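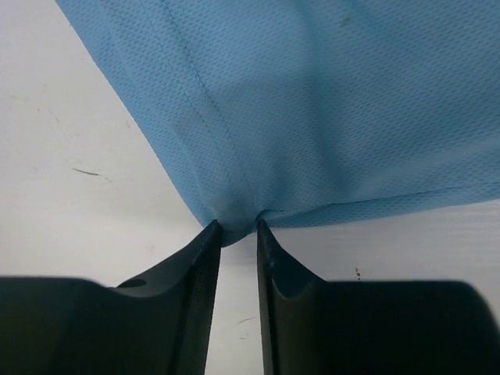

March, started 9:40 a.m.

Hems on the blue mesh knit, continued from the last entry. Goal for today is to get the folding and pressing order settled before we write it up for the Dimitriou order, and to figure out why the corners keep coming out of the wash bin looking worse than the rest of the piece.

Starting point. The blue is the dimpled knit, light sky blue, goes toward teal wherever it falls in its own shadow. That shift has fooled us before when matching thread, so thread gets matched on the flat with the cloth pulled smooth, not on a fold. The hem is the wide one with two rows of stitching set in from the edge. Plain turned hem, no binding. The client likes it wide and we are not arguing about that again.

Problem as written down last time: after washing, the hem band doesn't lie down. A soft ridge comes up in it that runs more or less along the edge, between the edge and the stitching. Flattening it by hand works until you let go. Ironing works until the next wash. It shows on the blue more than on the gray because of the light, but I felt along the gray with my eyes closed and it's there too.

10:15 a.m.

Laid a washed piece out on the pale table and left it alone. No smoothing. Wanted to see where it settled by itself. The ridge came up along the band and drifted toward the edge as it got closer to the corner. The body of the cloth rippled a little but nothing that wouldn't hang out. So the body is fine and the band is the trouble, which is what we thought.

Opened up the hem on a scrap from the same roll (the Witeck roll, the later one). Picked out both rows of stitching and unfolded it. The turned-under part is longer than the outer part, by just enough to see if you hold the ends together. That extra length has to go somewhere and it goes into the ridge. So the layers are being fed unevenly when the hem is sewn, the under layer getting pushed in and the top layer getting stretched. Or they go in even and then shrink differently. Need to separate those two.

Test A: washed a cut strip, unsewn, marked at both ends before and after. It came in a little in the lengthwise direction and almost nothing across. The hem on the long side runs lengthwise, and both layers of the hem run the same way, so they should come in together. That rules out shrinkage as the main cause on the long sides. Doesn't rule it out at the corner, where the short-side hem crosses over and you have cloth going both directions stacked up.

Test B: sewed a strip with the presser foot pressure backed off. Ridge much smaller. Sewed another with pressure backed off and the strip basted first. No ridge that I could find before washing. Both are in the wash now with the tag ends knotted so we can tell which is which.

11:30 a.m.

While those ran I went back to the question of the two rows. On several of the finished pieces the outer row, the one nearer the edge, hardly shows, and the inner row shows as a clear dotted line. From across the table it looks like a single row with a shadow next to it. Somebody is going to ask if that is a fault. My opinion is that it's a tension difference between the two needles and it should be evened up, but it isn't hurting the seam. Pulled hard on both rows on a scrap and neither one popped.

Checked the thread. Both spools are Nastik, same color number, but one spool was from the old box. Laid a length of each on white paper and I can't tell them apart. Laid them on the blue and the old one looks a hair darker. Swapped the spools left to right and sewed another scrap — the clearer line stayed where it was. So the spool is not the reason, or not the main one. Backed off the tension on the one side a little at a time until the rows matched. Setting is written on the tape on the machine housing. Please don't peel the tape.

Needle is a ballpoint, medium. I tried going down a size to get the punctures smaller and got skipped stitches where the layers stack up at the corner. Went back up. Leave it.

1:10 p.m.

Test B strips out of the wash and laid flat to dry. Pressure backed off only: slight ridge, can be smoothed by hand and mostly stays. Pressure backed off and basted: flat. Basting adds time to every piece, and I would rather find a way around it. Tried washable glue stick in place of basting on a third strip. It held well enough for sewing but gummed the needle by the end of the strip. Might be all right if it's used only near the corners. Tried clips too. Clips are fine on the straight but they pull the mesh into little scallops if they're left on over lunch, and they were left on over lunch, so that's how I know.

Corners

This is the part that has been annoying everybody. The cloth is thickest at the corner and that's also the place people pick it up by. Pick a piece up by one corner and the whole weight of it hangs from there, and you get a pucker just inside the stitching and a long fold running down through the body from it. On a dry piece it falls out after a shake. On a damp piece, if it's left hanging, the pucker sets and you have to steam it.

So part of the corner problem is sewing and part of it is handling. For sewing:

— Trim the inside layer of the corner before the second turn. Small triangle, stay well back from the fold line.
— Finger-press the corner before anything else. Not the iron at this stage. The iron flattens the dimples and they don't all come back.
— Start the stitching on the straight a little way past the corner and come around to it, so the foot is already level when it climbs the thick part.
— Turn with the needle down. Obvious but it was skipped on at least one of the returned ones.

For handling, pick up with two hands, one on each of two neighboring corners, and lay it down again the same way. To straighten a piece on the table, take the hem near the corner and draw it out along the line of the edge. If you draw it out diagonally, across the body, the mesh stretches on the bias and the corner grows a point. The point doesn't wash out. I made one on purpose to be sure and it's in the scrap drawer marked POINT.

2:45 p.m.

Pressing. Tried three ways on washed pieces.

Iron straight on the cloth, low: flat hem, flattened dimples, shiny strip if you go slow. No.

Iron through a cotton press cloth, low, with steam: good. Dimples soften a bit in the band but recover by the time it's cool. Has to be lifted and set down, not slid. Sliding pushes a little wave ahead of the iron and you end up pressing the ridge in for good.

No iron, damp cloth and a board on top, left until dry: best looking of the three and much too slow for an order. I'd do it this way for the sample we send out.

Went with the second. The Zuswood board is the one to use for this, the longer one with the padded cover. The short board leaves a line where the cover seam is and the mesh picks it up like a stamp.

Marks

Found a small dark gray smudge on the body of a piece, away from the hem. Slanted, soft at the edges. I don't know what it is. Could be oil, could be pencil, could be from the table edge. Tried a dry brush on a similar one on scrap and nothing came off. Dish soap and cool water with a soft cloth on the scrap lifted most of it. Didn't try solvent. Until we know where the marks come from, wipe the bed of the machine down before the blue goes on it, and keep the soft pencils away from that table. Chalk only, and the white chalk, the yellow stays in the dimples.

Quantities, for planning

Order is 522 pieces in total across both colors. At the slow setting with glue at the corners only, a piece takes 7 minutes for the hem, not counting pressing. Basted the whole way it's longer than I want to write down. There are over 150 already hemmed at the old pressure setting. Suggest we wash one from each bundle and only redo the ones where the ridge is obvious to the hand. Most of them will pass.

Length to buy is still open. Will work it out after the shrink test is repeated on a longer strip, as the short one is too easy to misread.

4:20 p.m.

Hemmed two full pieces with the new settings, one blue and one gray. Tension evened up, pressure backed off, glue stick only at the corners, corner trimmed. Pressed through cotton on the long board. Both look good on the table. Ran a finger down the band on all sides and found nothing on the gray. On the blue there's a faint rise on one side near a corner, which I think is where I stopped to move the clips out of the way. They go in the wash overnight and get looked at dry.

To do:
Repeat shrink test on a long strip, both directions.
Clean the needle bar, glue residue.
Order press cloth, the current one has a scorch in the middle.
Ask Dimitriou if the short-side hem can be narrower. It would solve most of the corner thickness.
Put the POINT sample somewhere it won't get ironed by accident.

Recent entries
Gray mesh, first wash results
Thread box sorted by color number
Presser foot pressure: where the dial really sits
Witeck rolls, shade differences under the window
Padded board covers, take two
Chalk that comes out and chalk that doesn't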